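Moton Town 1, Vurnley 1, and the long walk back to the bus

I have now watched Vurnley draw 1-1 four times this season, and I would like some of those evenings back. I could have learned to bake. I could have cleaned the gutters. I went to Moton instead, on a night in May when the wind came straight off the parking lot and into my left ear, and stood with 583 other people to see two teams agree, very slowly, to share the points.

The table first, for anyone who has wisely stopped looking at it. We went in eighth. We are still eighth. A win would have put us seventh, which gets you a playoff spot and the right to be knocked out by somebody with a proper stadium.

The goal, when it came, was a beauty, and I missed half of it because I was unwrapping a sandwich. Our left back won the ball near the halfway line, looked up, saw nothing he liked and kept running. By the time Moton's midfield had finished discussing whose problem he was, he had squared it to the far post and our number 13 had walked it in. Thirteen minutes gone, and the number 13 scoring – the man behind me thought this was an omen. He did not say of what.

We then did what we always do with a lead, which is hold it at arm's length like somebody else's baby. The back four dropped ten yards. The midfield dropped with them, to be polite. By halftime our striker was so far from everybody else that he could have been playing for a different club.

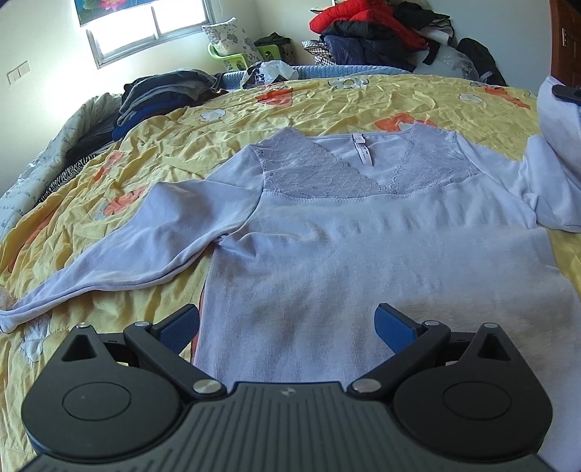

The reply from Zhong, under my last post, was that sitting deep is the only sane thing to do with our center backs, and that if we pressed high we would lose every game 4-3 instead of drawing them. I have thought about this more than I should. My answer is that I would pay good money to see us lose 4-3. I have paid good money for a lot worse.

Moton equalized on the hour from a corner. I won't describe it in detail because there isn't any. The ball went up, it came down, and everybody in our shirt was looking at somebody else in our shirt. Their center half more or less fell on it. The goalkeeper then gave a speech to his defenders that could be heard at the tea hut, and it was the best passing on of information we managed all evening.

Sevov came on with twenty minutes left and was easily our best player, as he has been in every one of his late cameos since the winter. He wants the ball, he turns with it and he shoots when he can see the goal. Why he doesn't start is one of the great questions of our time, in this zip code at least. He hit the bar with around five minutes to go. The bar is still shaking, I should think.

After that both sides settled for it. There was a long throw, a longer argument about the long throw, and the whistle.

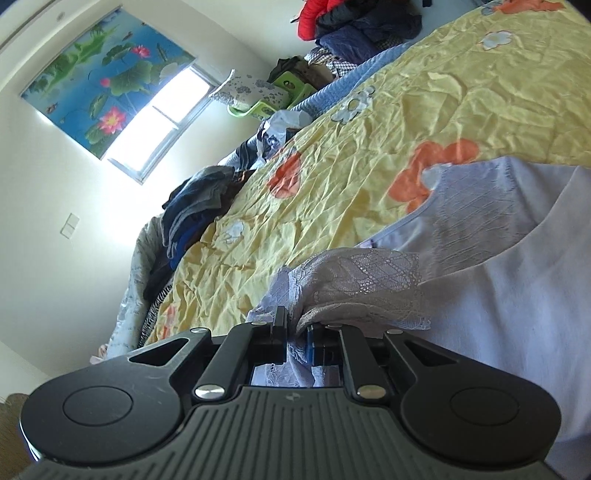

What's left

Two games, both at home. The first is against the leaders, who drew 1,923 for their last home match, a crowd we would have to rent. The second is against a side that went down weeks ago and has been playing lovely, carefree stuff ever since, so naturally that's the one I'm scared of.

Win both and we finish seventh, unless Moton do the same, in which case it comes down to goal difference and ours looks like something you'd find on a thermometer in January. Draw both 1-1 and I will write this same post again with the names changed.

The bus home was late. I ate the other half of the sandwich.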